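Operations and Planning > Quarterly planning cadence for a 30-person company

burard_ops
Posted April 11, 2022
We run 20 active initiatives against one annual plan. Reviews are quarterly. By week six the numbers in the plan no longer match the forecast, and department heads stop updating their sheets. I'm considering a rolling four-quarter plan with a monthly re-forecast. Has anyone made that switch at this size? Finance is one full-time person.

tmk_hillbridge
Twenty initiatives is the problem. Cadence is secondary. We cut to 4 company-level priorities and pushed everything else down to department backlogs. The quarterly review went from a full day to a morning.

lshearer
I disagree with tmk on the order. You can't cut the list until you know what each item costs, and a stale forecast won't tell you. Fix the forecast first. At Arriaga we re-forecast revenue and headcount monthly and left all other lines quarterly. One finance person can handle that. 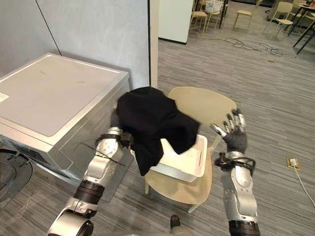 The part that took longest was agreeing on drivers. Our first model had 198 input rows. Most of them moved the result by less than the rounding error, so we dropped them.
Lorna Shearer

tmk_hillbridge
Costing every item before you cut is how the list survives another year. Rank by expected margin, draw a line, cost what's above it.

lshearer
That works if margin is known per initiative. For internal projects (systems, hiring, compliance) it isn't.

baven_fd
Both approaches assume the owners report on time. Ours didn't until we locked the sheet on the fifth working day and carried the old figure forward with a flag on it. Late entries dropped off after two cycles.

burard_ops
How did you handle the annual budget? The bank wants a fixed one.

baven_fd
Keep it frozen as a separate version. Report actuals against both budget and the current forecast. The covenant tests use the budget version only.

burard_ops
OK. I'll trial the monthly re-forecast on revenue and headcount through September and leave the initiative list alone until then.

tmk_hillbridge
You'll be reviewing 20 items in September too.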